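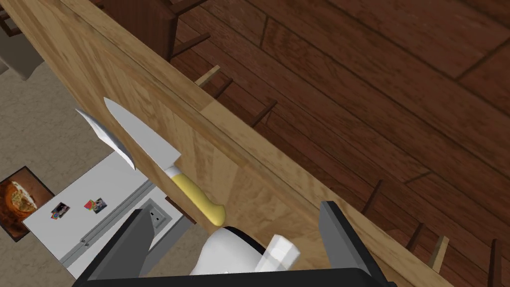 *A simulated kitchen, with the gripper just short of a yellow-handled knife.*

Razia Rajput has a rule about demos: she doesn't watch them until she has seen the service contract. She buys equipment for Pitthorpe, which runs kitchens for schools and care homes, and she has turned down two robot arms in as many years. In January she nearly said yes to a third.

"I had the pen out," she says. "Then I asked what happens when the fingers wear down, and the room got very quiet."

The arm in question comes from a supplier called Kullora. Its pitch leans hard on simulation. The customer's kitchen gets modeled on a computer, the arm practices there, and the real machine shows up already knowing the job. Kullora charges for the modeling separately. Rajput thinks that line deserves more attention than the price of the arm.

"They tell you practice is free because it's on a computer. Fine. Who builds the kitchen on the computer? Who changes it when I move the fridge? I move the fridge a lot."

Her colleague Naveed Chaudhry, who handles the numbers, went through the quote with a highlighter. The sales deck spoke of 1,102 simulated attempts at picking up utensils. He wanted to know how many had been run with a real knife on a real counter. The answer came back as 107.

"That's not nothing," Chaudhry says. "But it's the 107 I'd pay for. The other figure tells me their computer works."

I asked whether that was unfair. Nobody would want a robot learning to handle blades in a kitchen full of staff, and a computer seems the right place for the early mistakes. He agreed, up to a point. "Sure, make the mistakes there. Just don't bill me as if it's finished when you stop making them there."

Rajput is blunter about knives in general. She would strike them from any first contract. A machine that drops a spoon costs her a spoon, she says, and she would like to see a long stretch of spoons. When she asked Kullora to requote on that basis, the price stayed the same.

What would the budget look like if she did go ahead? She has a draft, and it doesn't match the brochure. The arm sits on one line. Under it come a spare set of fingers, a guard, a new floor fixing, an electrician, staff training, and 522 hours of her own team's time in the first year. She got that last number by asking Brijesh Singhal, who manages a bakery site at Multalberg and bought an arm from a different maker.

"Brijesh kept a log," she says. "Every time someone had to walk over and sort it out, he wrote it down. No vendor has ever offered me a page like that."

Did he regret buying it? "No. He regrets the first year. He says the second has been all right."

Her own terms, if Kullora comes back, run to a single sheet. She wants a 4-month trial at one site, with the rent credited against the purchase. Remodeling the kitchen after a layout change has to be in the price. So does a named engineer. And she wants to pick the test objects herself, on the morning, out of her own drawers.

Kullora has agreed to the engineer. It is still thinking about the drawers.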